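Locker vents painted shut – strip or drill?
2 min read

pustach_dan
Repainting steel lockers for the Jencombe changing rooms. The last painter filled the door vents with enamel and they smell. Strip them, or drill new holes?

ebaysal
Strip. Drilled holes leave bare edges and those rust first. Gel stripper, 90 minutes, then a nylon brush.

setatcombe_mick
Disagree. Gel gets into the hinge pins and you chase it for weeks. Drill 12 mm, deburr, touch in with zinc primer.

ebaysal
Mask the hinges. Erdal Baysal here, I did the Karabulut lockers that way in May and the pins are fine.

setatcombe_mick
How many doors? Masking 200 hinges costs more than the paint.

pustach_dan
Fewer than that. Would a heat gun do it?

ebaysal
It would, but a thin door can warp. Keep the gun moving if you try it. For the repaint, use 2 thin coats of light gray and keep the spray at an angle to the slots – straight on, they fill again.
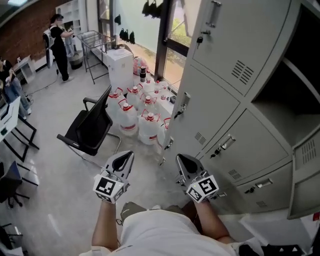
Let the first coat cure overnight before you shut any doors, or the paint will stick to the stops.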